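Usberg library hours to be cut again

Usberg's town library will open 19 hours a week from December, down from the present timetable, under a plan the council calls a "reshaping of access". Readers may prefer the word cut.

The council says the change will save 2,754 francs a month, most of it in heating and evening staff. It has not said how it reached that figure, and the paper handed out at the meeting on 26th June gave no breakdown. Nor did it mention the 60 new chairs ordered from Widmer in the spring.

Liesl Gasser, who speaks for the council on culture, said most visits were short and could be "moved online" through Wovik, the town's lending app. The app went down twice last winter. It also has no answer for people who come in to sit at a table for an afternoon, and the visitor count leaves them out unless they borrow something.

Beat Ruchti, who has run the reading room for six years, said he was told of the plan the day before it was made public. He has asked for the full figures and is still waiting.

A review is promised after a year. The last review, promised in the same words, has yet to appear. 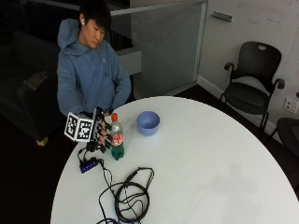 More from Usberg

Prondeck car park to stay shut over the summer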